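Practical Completion

The Mostmont Building was handed over to the Rorkik Institute on 2024-04-21, at the close of a contract that had run for 17 months. The certificate of airtightness was to be presented in the ground-floor hall. Oi-ling Yeh, Head of Estates, had prepared a statement of two pages and had been asked by the Director to reduce it to one.

She arrived before the others and went up to the fifth floor, where the last of the test equipment was being removed from the stair door. The contractor, Brakeck, had sealed the building three times. On the first test the result had been poor, and on the second it had been worse. A period of five weeks had followed in which every service duct was opened, inspected and closed again, and in which Mrs Yeh and the site manager, Tien-fu Chiu, had communicated only in writing.

Mr Chiu was on the landing, signing a delivery note against the wall.

"The Institute wishes to record its thanks," said Mrs Yeh.

"Is that in the statement?"

"It was on the second page."
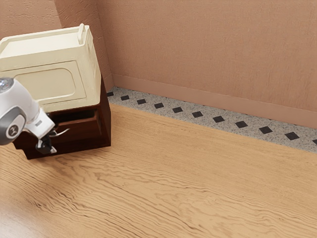
He considered this and put the pen away. The windows on the landing were triple glazed, and the traffic on Au Street passed beneath them without a sound. In the old premises the Institute's staff had worn coats at their desks from November until May, and a fund had been kept for the purchase of heaters, which were then forbidden by the insurers.

"There were 1,888 items on the final list," Mr Chiu said. "I closed all but 13. I should like you to know that I did not leave those out of carelessness."

"I have read them. Item nine is a door handle."

"It is the wrong handle."

"It opens the door, Mr Chiu."

He did not reply. From the hall came the scrape of chairs being set out, and then the voice of the Director, testing the microphone with the opening words of somebody else's speech.

Mrs Yeh took the statement from her folder. She unfolded the second page, which she had not thrown away, and read it through once — it contained four names, his among them, and an account of the winter in which the roof had been laid. She placed it on top of the first.

"They will be starting shortly," she said. "There is a seat for you in the front row."

"I have my boots on."

"So I see," said Mrs Yeh, and held open the door.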